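홈 | 논문 | 연구노트 | 자료실 | 소개

1월 · 글 Grikeck 생활환경연구실

4. 가정 내 멀티탭과 충전기의 배치

4.1 조사 대상과 방법

본 절에서는 Honholm 단지의 소형 주거 42세대에서 멀티탭과 휴대기기용 충전기가 어떻게 놓이고 쓰이는지를 다룬다. 조사 기간은 세대당 7일이며, 거주자는 충전기를 꽂거나 뺄 때마다 기록지에 위치와 시각을 적었다. 회수된 기록은 모두 800건이다. 기록지 양식은 Leckie 예비조사에서 사용한 것을 그대로 따랐고, 충전기의 보관 장소를 적는 칸만 새로 추가하였다.

멀티탭은 고정 여부에 따라 벽면 고정형과 방치형으로 나누었다. 걸이 구멍이 있는 제품이라도 실제로 벽이나 가구에 걸려 있지 않으면 방치형으로 분류하였다. 콘센트에 꽂혀 있지 않은 충전기는 별도 항목으로 두었다. 케이블이 연결된 채로 놓인 경우와 케이블을 분리해 따로 보관한 경우도 구분하여 기록하였다.

4.2 결과

대부분의 세대에서 멀티탭은 방치형이었다. 걸이 구멍을 사용한 세대는 2곳에 그쳤으며, 두 곳 모두 책상 뒷면에 나사를 박아 걸어 두고 있었다. 나머지 세대의 거주자들은 멀티탭을 자주 옮겨 쓰기 때문에 고정할 생각을 하지 않았다고 답하였다. 청소할 때 멀티탭을 들어 옮긴다는 응답은 적었고, 주변 바닥만 닦는다는 응답이 많았다.

USB 단자가 있는 멀티탭을 쓰면서도 별도의 벽면 충전기를 함께 두는 세대가 적지 않았다. 이유로는 충전 속도, 단자 수 부족, 기존 충전기를 버리기 아깝다는 점이 꼽혔다. 그림 3의 멀티탭에도 USB-A 단자 두 개와 USB-C 단자 하나가 있으나, 같은 면 위에 케이블이 연결된 청록색 충전기가 따로 놓여 있다.
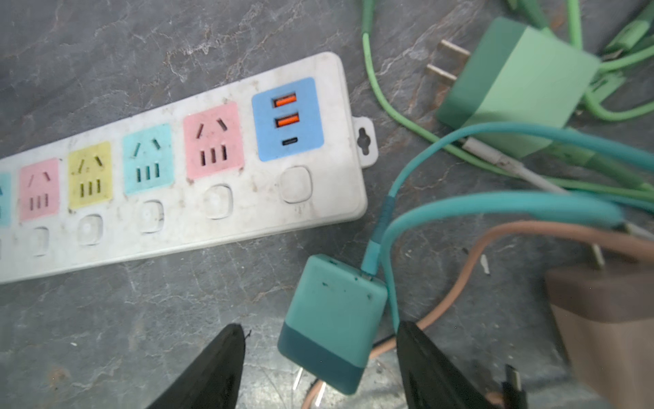 최종 수정: 1월, 오후 4:20

그림 3. 대리석 무늬 면 위의 멀티탭과 벽면 충전기. 멀티탭 끝에 열쇠구멍 모양의 걸이 구멍이 있다.

멀티탭의 색 구분은 거주자가 용도를 나누는 데 일부 활용되었다. 그림 3과 같이 콘센트 칸이 여러 색으로 된 제품을 쓰는 세대에서는 특정 색의 칸을 특정 기기에 배정했다는 응답이 있었다. 다만 개별 스위치를 끄는 습관과의 관련은 이번 자료로 확인하기 어렵다.

오염은 스위치 가장자리처럼 오목한 부분에서 주로 관찰되었다. 그림 3에서도 일부 스위치 둘레에 회색 때가 보인다. 케이블의 정리 상태는 세대별 편차가 커서 별도의 등급을 매기지 않았다.

관련 글
- Zarnside 주거 수납 조사: 서랍 속 케이블
- Leckie 예비조사 기록지 양식
- 책상 주변 전선 정리와 청소 빈도
- 소형 주거의 콘센트 위치와 가구 배치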